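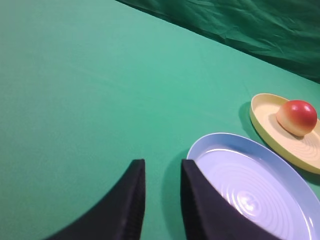
I said I would write something about the robotics club before the year ran out, and it is Dec 30, 2018, so I am cutting it close. My daughter joined in the fall. I signed the form, I paid the fee, and I have been grumbling ever since to anyone who will stand still.

Let me start with the grumble. The club's project this term is called Brurkader, a name the kids made up and none of them will explain. What Brurkader is supposed to do is take a piece of fruit from one plate and put it on another. That is the whole assignment, and it will still be the whole assignment in April, when they have to show it to the parents and to a judge from Gradport, the company that puts up the prize money.

I asked Nga Đỗ, who runs the club, why it had to be fruit and plates. She said the kids get to see a lot of problems in a small space. I said my daughter could move fruit from plate to plate when she was 3. Nga was very patient with me. I think she gets this from at least one parent a year.

So I went and sat through a session, partly to be fair and partly to have better complaints. Everything happens over green cloth, on the table and hanging up behind it, which I took for decoration until a boy told me it helps the software tell what is a plate and what isn't. I asked what happens in a kitchen, where the table is not green and there is mail on it. He said that was next year. I would like to see that in writing.

Most of the evening was not robot at all. Two kids argued over a settings file. My daughter and her partner spent a long time on the grip, because if the fingers close too hard you get one kind of trouble and if they close too softly you get another. They had a notebook with columns in it, and she wouldn't let me hold it. Then there was a run, and everybody went quiet and leaned in, and I leaned in too, which annoyed me.

The rule for the spring is that a team gets 24 tries and the judge keeps score. You may not touch the table once a try has started. You may not nudge the plate (this has apparently come up before). A drop counts as a miss even if the fruit rolls to the right place on its own, and I am told there was nearly a fistfight over that one. 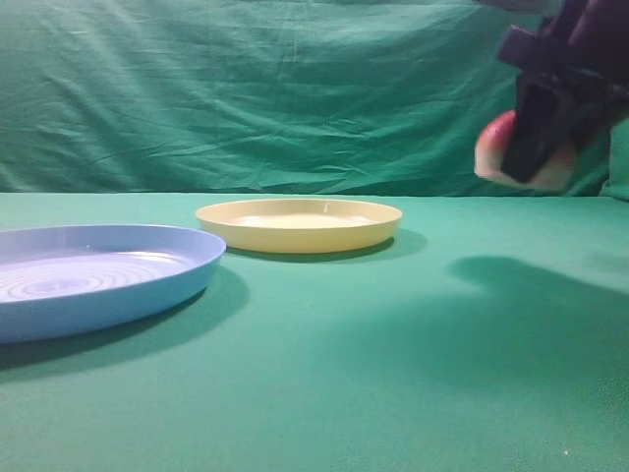
What bothers me is the talk that goes with it. The flyer that came home said students would be "building the future of automation." They are fourteen. They are learning to write down what they changed before they change something else, and I think that is a fine thing to learn. It would look dull on a flyer, I suppose. But I read that sentence about the future and I wanted my money back, and I only calmed down when I saw the notebook.

The other thing is the software. The club uses a package called Eynon that does a good deal of the thinking for them. You show it the motion over and over, and it works out how to copy you. I asked Đức Trình, a college student who helps out on club nights, how much of this the kids understand. He thought about it and said almost half. I liked him for that. I asked how much he understands and he laughed and went to look for a cable.

I am not against any of it. I fix my own dishwasher and I like a machine that does what it is told. But I have sat through enough school projects to know the type where the kit does the work and the child does the poster. I can't yet tell which type this is. When my daughter says "it learned to let go," I ask her what she means, and sometimes she has a real answer and sometimes she says "Dad" in that voice.

She did have a real answer last week. The arm had been doing fine and then it got worse, and she worked out that somebody had moved the lamp. Same table, same plates, different shadows. She found that by going back through the columns. I was impressed and said so, and then I said that a robot that can be beaten by a lamp is not coming for my job, and she went upstairs.

There is a rival team, by the way. They call theirs Grokgate and they have stickers already. We don't have stickers. My daughter says stickers are for teams that are behind, but I saw her drawing some on the back of the permission slip for the spring, which I still have to sign and which, yes, has another fee on it.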